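Shared kitchen: where things go from now on

The second-floor kitchen reopened on 7th October after the new counter went in, and most of you have found your way back to it. A few things have moved. Catarina Sequeira has been getting the same four or five questions by email, so the answers are collected in this item. Please read it before you write to her.

Mugs first. The old cupboard held 66 mugs at the last clear-out, and a good many of them had no owner that anyone could name. They were offered on the table by the elevators for two weeks and what was left went to the thrift store on Hartono Street. Personal mugs now stay at your desk. The mug tree is for the mugs in use that day. Wash yours, hang it by the handle, and take it back with you before you leave. Anything still hanging on Friday evening goes in the box under the sink.

Plates go in the plate rack once they are clean and dry. The rack is small, and it fills up fast after a team lunch. If it is full, dry a few plates and put them away in the tall cupboard by the door, even if they aren't yours.

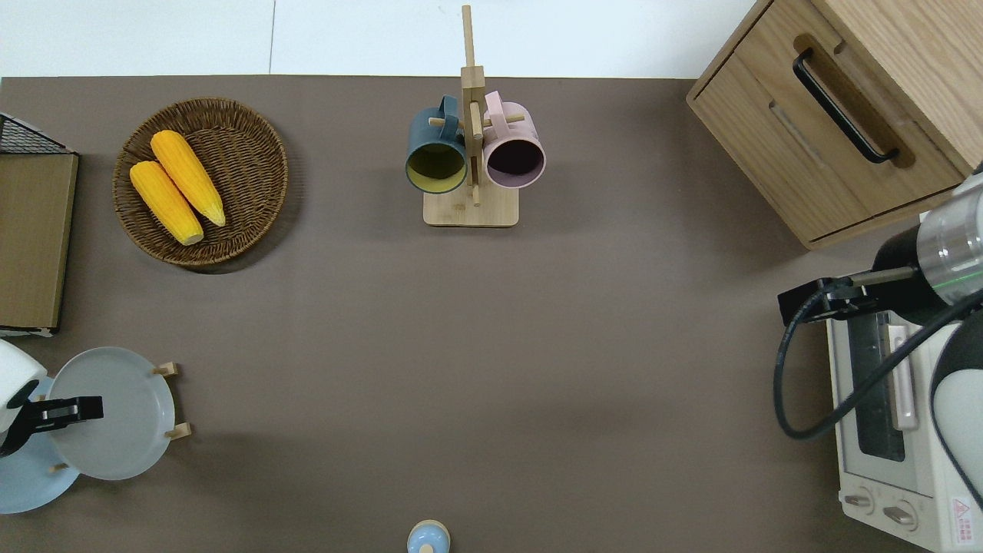
Workplace Services, Skoresent Building, Second Floor

The toaster oven can be used from 7:30 in the morning until 4 in the afternoon. Stay in the room while it is on. The September alarm was caused by a cheese sandwich, and the whole building had to go out to the parking lot for it. Line the tray with foil if you are heating anything with cheese or sauce, and take the foil out when you're done. Don't stack anything on top of the oven, including paper towels. Crumbs get cleaned out on Mondays, and Grigore Sandu has the schedule.

The corn is from Intan Wijaya, whose family grows more of it than they can eat. She has been bringing it in since August. Anything in the wicker basket is free to take home or cook here. Tomatoes, squash and apples have all come through it this fall, and more is welcome if you have a garden. Please leave out anything already cut or cooked, and take your own leftovers back if they haven't gone in two days. Corn husks go in the green compost bin. They do not go down the disposal, which had to be repaired twice over the summer.

Coffee is changing too. The Akeo contract ends in November and we have not picked a new supplier. Cempaka Purba is running a tasting in the second-floor kitchen before then, with three coffees and one decaf. We go through some 500 cups a week on this floor, so it is worth ten minutes of your time. Sign up on the sheet by the door. Tea drinkers can use the same sheet to ask for something other than the usual black and green.

Other small items:

The refrigerator is emptied every Friday at 4. Food with a name and date on it stays until the following Friday. Food without one is thrown out, container included.

Dish towels are washed on Wednesdays. Used ones go in the bag on the back of the door. If you take a towel to your desk, bring it back.

The dishwasher is still waiting on a part. Until it comes, everything is washed by hand, and there is a new bottle of dish soap under the sink.

Two lunch containers with blue lids and one long bread knife were found during the move. They are with Alžběta Šťastný in room 156. Stop by any morning to claim them.

Questions about the kitchen can go to Catarina, preferably after you have looked at the sheet by the door.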